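Prikik Season Two Collector's Box: everything in it, and what I think of it

Okay, so I've been selling TV box sets and fan merch out of this shop long enough to get picky, and I was fully prepared to be grumpy about this one. Then I took a copy home, put the first episode on at 8 and went to bed at an hour I won't share with my mother. I loved it. If you watched Prikik week by week and yelled at the screen when the ferry left without Lashari, this is the set you've been holding out for.

Price is $79 for the standard box. The numbered edition is limited to 2799 copies, and it costs more because of the hardback script book (more on that in a minute). Once our share of those is gone I can't get more, so please don't write to me in July asking if I have one tucked under the counter!

What you get on the discs: all of season two, in the original broadcast order, plus the extended cut of the finale. The extended cut puts back the whole kitchen argument, and wow, does it change how you feel about the brothers. On TV it looked like Pasier simply walked out on everybody. Now you get the long, awful, quiet stretch before it, with the kettle going, and I felt a bit bad for all the things I'd said about him online.

There are commentaries on 4 episodes. The one for the Jembridge episode is the best of the bunch, because they keep forgetting to talk and just watch it. The finale commentary is a little stiff, and I wish they'd let it run over the extended version (it only plays on the broadcast cut, which annoyed me more than it should have).

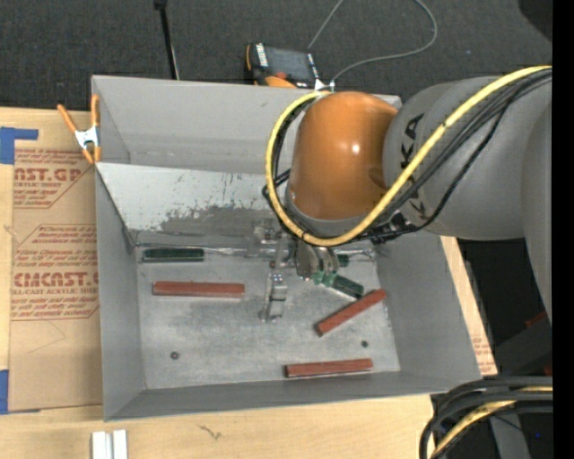 Florence Caron wrote in to say the extended finale is worth the price by itself, but that she'd have happily traded the deleted scenes for a proper gag reel. She also thinks the subtitles on the commentary tracks lag a hair behind the voices. I went back and checked, and yep, she's right. It didn't bother me much, though if you rely on subtitles you should know before you buy.

The script book is the numbered edition's big extra. You get the finale script with the handwritten changes left in, and one crossed-out ending that I refuse to spoil. Brittany Kennedy, if you're reading this, your theory about the lighthouse was a lot closer than I gave you credit for. I owe you a coffee.

Things I'm less crazy about: the sleeve is tight and the discs overlap inside, so go slow taking the bottom one out. The episode guide gives away the finale on its second page, so hide it from anyone new to the show. And there's no season one recap, so first-timers really do need to start at the beginning. I carry season one too, and if you order both together I'll take $10 off.

Discs are region free. Subtitles in English, French and Spanish. Orders in by noon go out the same day, and returns are fine for 30 days as long as the shrink wrap is still on. Damaged discs I'll replace whether it's been opened or not, just email me your order number.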